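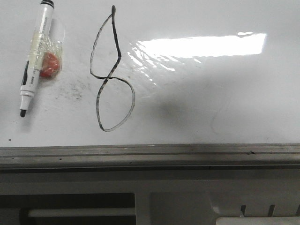 A board marker on the whiteboard, with a clear plastic bag round the barrel.

Buy the attachment after you have read the plate on the crane

Most of the arguments I hear about forestry grapples are about opening width. Someone has seen a bigger one on a neighbour's trailer, or at a show, and wants to know whether their own crane will take it. The usual answer from a seller is yes. The rotator will bolt up, the hoses will reach, and it will open and close in the yard. I think that is a poor standard for selling a piece of lifting equipment, and I think buyers should stop accepting it.

I ran a small thinning outfit near Skimham for a good many years and I now spend more time advising on machinery than sitting in it. My view has not changed much in that time. The small contractor and the farm woodland owner are sold attachments that are too heavy, too wide and too fast for the cranes they own, and they pay for it in slew bearings, bent link pins and lost mornings.

Start with the weight. A crane that lifts 900 kg close in will lift a good deal less at full reach, and every kilo of grapple, rotator and link comes off that smaller figure before you have picked up a stick. The brochure puts the large number on the front. The load chart, if there is one, is near the back or has to be asked for. I would like to see the reach figure printed first and in the same size of type. Until that happens, ask for the chart, and if the seller can't produce one, buy somewhere else.

Then there is width. A wide grapple is pleasant to use on clean, stacked roundwood. In a first thinning you are reaching between standing trees for two or three poles at a time, and the wide jaws bark the trees you meant to keep. I have walked plenty of racks where the damage at knee height was all from the loader. The owner blamed the driver. The driver had been given a tool meant for a landing and told to work in a rack with it.

My third complaint is about oil. A grapple has a flow and a pressure it was built for. Put it on a tractor that delivers far more and it will snap shut very quickly, which looks good in a video. It also hammers the cylinder and the pins at the end of every stroke. Put it on an old tractor that delivers less and the driver waits at every grab, hundreds of times a day, and starts to snatch at the levers. Neither is a fault in the grapple. A restrictor or a properly set valve is cheap and ought to be discussed at the time of sale. In my experience it comes up when the first seal goes.

Lucrezia Mancuso, who runs a two-trailer business over at Clarkel, disagrees with me on some of this and I should put her side. She says that a bigger grapple filled to two thirds is easier on the driver than a small one crammed full, and that in mixed hardwood tops, where nothing is straight, you need the extra opening or you drop half of each load. She is right about the tops. I still don't think it settles the matter for someone whose crane is already near its limit, and she has a heavier crane than most.

She also makes the point that people change their work. You buy for thinnings and three years later you are clearing windblow with stems twice the size. That is a fair reason to think hard before buying. It's a weak reason to buy the larger one now and run it badly in the meantime. Grapples hold their value well if the pins have been greased. Selling one and buying another is less trouble than replacing a slew ring.

On greasing, I will only say that the interval in the book is written for average conditions, and nobody I know works in them. In wet ground with a lot of grit I greased the pins at breakfast and again at midday. A rotator needs its own attention. The hoses above it need looking at every day, particularly where they rub against the link. If a hose has worn through its outer cover it wants changing that evening, with the jaws on the ground and the pressure let off.

Price is where most people stop listening, so I will be brief. Last September I was asked to look over two grapples for a man at Nevadgate. One was 800 pounds cheaper. It was also heavier for the same opening, the bushes could not be bought separately, and the pins were a size that no local supplier kept. He bought the cheaper one. It may well do him for years, as he only brings in his own firewood. For anyone earning a living with the machine, I would have told them to find the extra money or wait until they could.

What I would like from sellers is modest. They should ask which crane, which tractor and what timber before they quote. They should give the weight of the grapple complete with rotator and link, as one figure. They should say plainly when a model is too much for the base machine, even if it means a smaller sale. The Fontana depot, where I bought my last two, did all of this over the counter, and talked me down a size the second time. I went back to them for hoses, chains and a winch rope afterwards, so I doubt they lost by it.

Buyers have some work to do as well. Go and read the plate on the crane before you ring anyone, and write down what it says. Measure the pin and the gap in the link. Find out what your tractor pumps at the spool you intend to use, with warm oil. Think about the worst rack you will work in and the longest reach you will need there, and choose for that. If you can borrow or hire the size you have in mind for a day, do so, and do it in your own timber.

I know contractors who will read this and say they have run an oversized grapple for 7 years without any bother. Some of them have. They tend to be careful drivers who never lift at full stretch and who sold the last crane before the bearing got noisy. If you plan to put someone else in the seat, you can't count on that, and the size of the grapple is the one part of it you can settle beforehand.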